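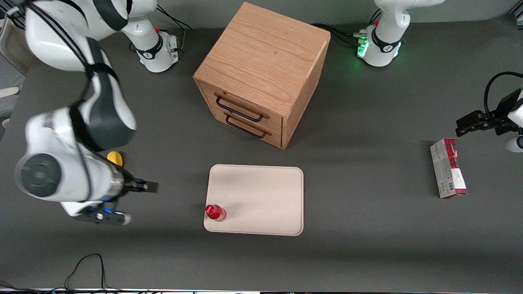
Small wooden cabinet on a gray tabletop, with a beige tray and a small red bottle.

Tabletop cabinet

A tabletop cabinet is a small piece of storage furniture made to sit on a desk, table or counter. I've been writing up furniture for the Pedbridge household pages for a while now, and this is the entry I kept putting off, mostly because people can't agree on where a box stops and a cabinet starts. My own rule is that a box opens from the top and a cabinet opens from the front. Plenty of collectors will argue with me!

Early ones held letters, spices, medicines or sewing things. Travelers liked them too — you could lock one up and carry it under an arm. The Brellow type, which I grew up with, has 2 doors over a single deep drawer, and the drawer always sticks in August.

Size is another sore point. The Pedbridge list has 464 entries under this heading, and I'd move a good few of them to "chest" if it were up to me.

For care, dust with a soft cloth and keep the thing away from radiators. Rub a bit of candle wax on the drawer runners (plain white is fine).

See also: Spice box; Writing slope; Chest of drawers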